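How Do You Shop for a Robot? A Money Guide for Curious Kids

Have you ever saved up for something really big? Maybe a bike, or a game system, or a giant building set? Then you already know the first part of buying a robot! Grown-ups who want a robot for their snack shop or school kitchen have to do the same thing you do. They decide what they want, find out what it costs, and work out whether they can pay for it.

But robots are tricky shoppers' puzzles, and that's what makes them so much fun to think about. Let's go robot shopping!

Start with the job

It's easy to fall in love with a shiny machine. Smart buyers start somewhere else. They take out a piece of paper and write down the job.

Let's make up our minds that we want a robot to help at a snack counter. "Help with snacks" is too big and blurry. What would it pick up? Where would it put it? How heavy is the heaviest thing? How slippery is the slipperiest thing?

A bottle is smooth and heavy. A candy bar is small and skinny. A bun in a bag is squishy, and the bag crinkles and slides around. Your own hand handles all of these without you even thinking about it (hands are amazing!), but a robot's gripper has to be chosen for the job. A gripper is the part that does the grabbing. If you buy one that's great at bottles and then ask it to lift a bag, you might be shopping again pretty soon.

Practice food is a good thing to put on your list, too. A toy hot dog can be picked up over and over and it never gets stale.
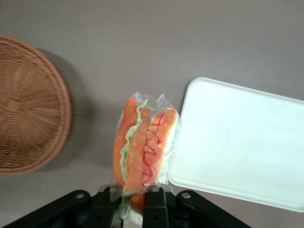
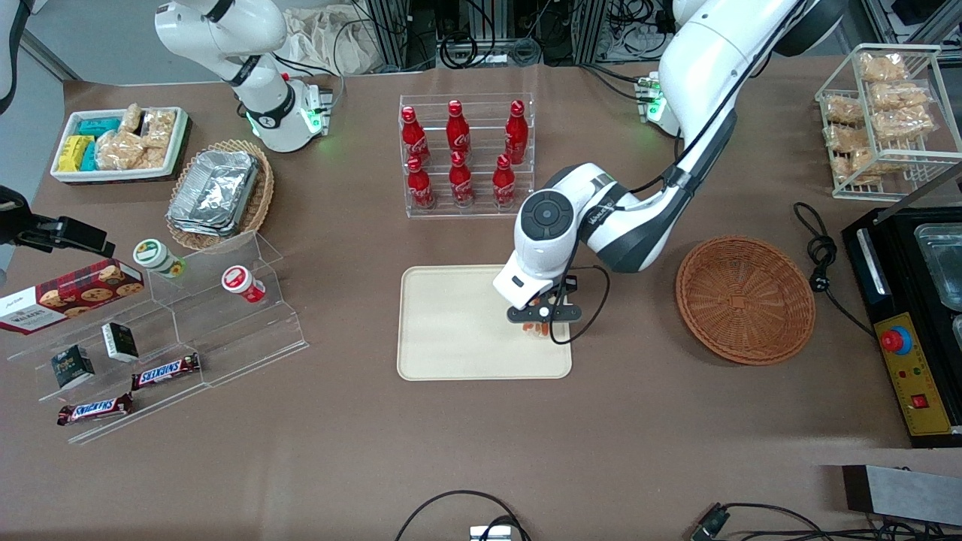
Toy food in a gripper, and a snack table with two robot arms.

One arm or two?

Now we get to a big question. Robot arms can be bought one at a time, and each one adds to the bill. With one arm, you can pick something up and set it down. With two arms, one can hold a container still and the other can fill it. Try this at home: put one hand behind your back and open a bag of pretzels. Hard, right? Now use both hands. Much better!

So two arms can do more kinds of jobs. They also need more room, more power, more cables, and more time to set up. If your job is only moving buns from a basket to a tray, one arm may be plenty. You can spend the rest on something else.

The costs that hide

When you buy a puppy, you also need a leash, a bowl, food, and trips to the vet. Robots are like that! The arm is just the puppy. Look at all the other stuff that might go on a robot shopping list:

A strong table that doesn't wobble
Grippers, plus spare fingers for when the first ones wear out
Cameras, so the robot can find things
A computer to run it all
Power cords and cables, always more than you think
An emergency stop button
Trays, baskets, and racks to hold the food
Lessons for the people who will work with it

That last one surprises a lot of kids. People need to learn how to start the robot, how to stop it, and how to clean around it. Teaching takes time, and time costs money.

The emergency stop button is a big button that tells a machine to quit moving. It's often bright red so you can find it fast. Please don't cross it off your list to save money!

Let's make a pretend budget

A budget is a plan for your money. Real robot prices have lots of zeros and change all the time, so we'll use robot coins. Say our snack counter, which we'll call the Delludska Snack Stop, has saved 100 robot coins.

Robot arm: 40 coins
Gripper, cameras, and computer: 30 coins
Table, trays, and baskets: 14 coins
Lessons for the workers: 4 coins

Add those up and you get 88 coins. We have 12 left! Should we spend them on a fancy sign?

Nope! Keep them. Money you save for surprises is called a reserve. Maybe a cable breaks. Maybe the trays turn out to be too deep for the gripper to reach into. With 12 coins in the jar, the Snack Stop can fix the problem and keep going.

Now try changing the plan. What happens if you want a second arm for another 40 coins? Uh-oh, you only have 12. You could save longer, or rent an arm for a while. Renting means paying a smaller amount to use something that you give back later. It's a great way to find out if you even like having one.

Measure before you buy

Get out the tape measure! An arm needs space to swing and stretch. Draw your table on paper, then draw everything that has to sit on it. Leave a clear path between the place where things get picked up and the place where they get put down. Tall things can get in an arm's way, so think about height too. And mark where the plugs are in the wall.

You can do this with cardboard. Cut out shapes for the trays and baskets and slide them around until everything fits. Moving cardboard is free!

Questions to ask the robot seller

Can I watch it pick up my own things before I pay?
What happens if it drops something?
Who fixes it, and how long does that take?
How often do parts need to be replaced?
What could I add later?

A good seller will be happy to answer. If the answer is "I don't know," ask them to find out, and write it down when they do.

Your turn!

Pick a job in your house or classroom that a robot might do. Sorting crayons? Setting out napkins? Write down the job, list every single thing you'd need to buy, and split up 100 robot coins. Then trade lists with a friend and see what each of you forgot. (I forgot the table the first time I tried it!)

Words to know

Budget: a plan for how you will use your money
Gripper: the part of a robot that grabs things
Rent: to pay to use something for a while
Reserve: money saved for surprises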